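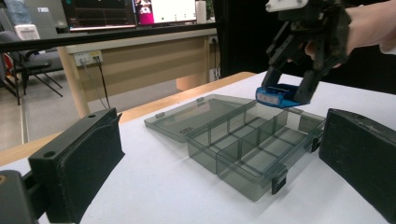

Figure 3. Compartment box with hinged lid, shown open on a white tabletop. The tray is divided by one long wall and a number of shorter cross walls.

4.2 Storage of small parts in the home

Small loose items were the largest single source of clutter in the homes we visited in Gradesstead. Screws, picture hooks, beads, spare buttons, fuses and batteries turned up in kitchen drawers, in jam jars and on windowsills, often mixed together. Of the 305 households that returned the first questionnaire, 200 agreed to keep a storage diary until the end of July. The diaries asked where each kind of small item was kept, how long it took to find one when it was needed, and where it was put afterwards.

Three types of container came up again and again: the open tub, the stack of small drawers and the flat compartment box. The last of these is the subject of this section. A box of the general type is shown in Figure 3. The plastic is see-through with a grey tint, and the lid folds back on a hinge along one long side until it lies flat. Clips hold such a box shut when it is carried or stood on end.

Diary keepers gave two main reasons for choosing a compartment box. The first was that the contents could be checked without opening it. The second was that a cell holds only a small amount, so a household soon notices when it is running short of something. Several people wrote that they had stopped buying picture hooks once they could see how many they already owned.

Complaints were more varied. The most common concerned the lid. An open lid takes up about as much room as the tray itself, and on a narrow worktop or a crowded desk there may be nowhere to lay it. People who worked at a full-sized table rarely mentioned this. Those who sorted their things on a shelf or on their lap mentioned it often, and some had gone back to tubs for that reason.

A second complaint was that small flat items moved from cell to cell when the box was tipped. Washers and sequins were the worst. Whether this happens depends on the gap between the top of the walls and the closed lid, which differed a good deal between the boxes we handled. In the Illonetti boxes given to one group of households the gap was small, and few entries in that group spoke of mixing. In the Cele boxes it was larger - wide enough in places for a thin washer to pass.

Cell size mattered less than we had expected. Households with long items, such as drill bits or crochet hooks, simply kept them elsewhere. Where the walls could be lifted out, most people moved them once, in the first week, and then left them alone.

Labels were used in fewer homes than the earlier Rirkov survey would suggest. Owners of clear boxes seldom saw the need for them, while owners of solid-coloured drawers nearly always wrote something on the front. We return to labelling in Section 4.4, together with the question of who in the household puts things away.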